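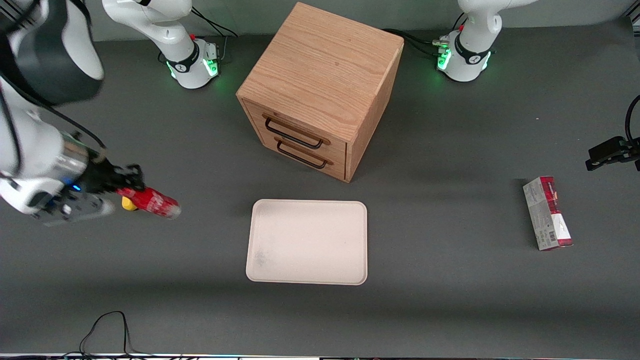 Sorting and storing aerosol cans in a small wooden drawer cabinet

Last revised 28 June 2026

Aerosols collect in a house or workshop faster than most other products. They are bought for one job, used for a few seconds and put down wherever there is room. The method below deals with a bench-top quantity: whatever turns up in one room, plus a drawer cabinet to put it in. Allow an evening. The cabinet used at the Murkby workshop is a plain wooden one and the same steps apply to a metal one, with the exception noted under Lining.

What is needed

A clear table with a flat, wipeable top.
A shallow tray, light in colour, with a raised rim.
A drawer cabinet, empty.
A cardboard box for cans that are leaving.
Two dry cloths and one damp one.
Sticky labels and a permanent marker.
A rule or tape measure.

Setting out the table

Put the cabinet at the back, drawers facing the person doing the work, and check that each drawer opens fully without touching anything. The tray goes in front, within easy reach. The cardboard box stands to one side of it, flaps open. Leave a hand's width between tray and box so that a can put down in a hurry goes clearly into one or the other.

Work away from heaters, pilot lights and direct sun. Open a window if any can smells of solvent.

Step 1. Measure the drawers

Measure the internal height, width and depth of one drawer. The outside dimensions are of no use here. A tall can of 500 ml will not stand upright in most small cabinets and has to lie down, so the internal depth from front to back is the figure that matters. Measure the tallest can with its cap on. If the cap adds enough to stop the drawer closing, the can belongs on a shelf. Do not store it with the cap off.

Step 2. Bring one can to the tray

Handle one can at a time. Lay it on its side on the tray and let it settle before letting go. The rim stops it rolling on to the floor, and a pale surface shows up drips and flakes of rust that a dark bench would hide. If a can is long for the tray, turn it to the diagonal. The cap end may overhang the rim slightly; the weight of the can should stay inside.

A red can on a white tray shows its condition well. Glossy finishes reflect the light, so tilt the can until the bright streak moves off the lettering before trying to read it.

Step 3. Inspect

Start at the base. The bottom rim and the seam above it are where rust appears first, particularly on cans kept on concrete floors or under sinks. Light brown staining that wipes off with a damp cloth can be ignored. Pitting, or a line of rust that can be felt with a fingernail, means the can goes in the box.

Then check the body for dents. A shallow dent in the middle is usually harmless. A crease at the top or bottom seam is not.

Take off the cap and look at the nozzle. Dried product can be wiped away. Never push a pin into the valve itself. If the nozzle is the push-fit type, pull it off, soak it in warm water or the solvent named on the label, and refit it dry.

Last, read the date if there is one. Many cans carry only a batch code, and in that case go by condition and contents.

Step 4. Decide

Cans are kept if they are sound, have product left and have a known use. Everything else goes in the box. Shaking gives a fair idea of how much is left in a paint can, less so in a lubricant or polish. Weighing on a kitchen scale is better if an identical full can is available to compare.

At Tullesthorpe the rule is one open can of each product. A second open can of the same thing is put at the front and used up first.

Step 5. Label

Write the product and the month of sorting on a sticky label and fix it to the base or cap, whichever will face the front of the drawer. Do not cover the hazard symbols or the directions. Marker applied straight to a glossy can rubs off within weeks.

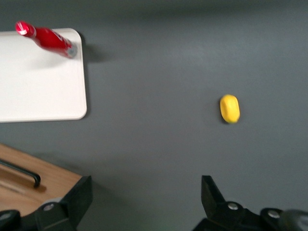
Step 6. Wipe and dry

Wipe the whole can with the damp cloth, then dry it, paying attention to the groove around the base where water sits. Wipe the tray as well before the next can. Residue from an oil spray will soften some labels and makes the following can slippery to hold.

Lining

A wooden drawer should be lined with plain paper or thin cork. This takes up small leaks and keeps the metal rims from marking the timber. A metal drawer needs something thicker, such as rubber matting. The Engelhardt drawer mat, cut with scissors, has been satisfactory. Kevov matting is cheaper but curls at the corners.

Loading the cabinet

Put the heaviest cans in the lowest drawers. Lay cans side by side, all caps pointing the same way, with folded card between them if they roll. Keep to 4 cans or fewer per drawer on wooden runners. Paints, lubricants and cleaners go in separate drawers, labelled on the front.

Disposing of the rest

Empty cans are accepted in many household metal collections, uncrushed and with the plastic cap removed. Part-full cans are normally taken at a household recycling centre as hazardous waste. Check locally before setting out. Never pierce a can, full or empty.

Repeat the inspection in September, before the cabinet is shut up for the colder months.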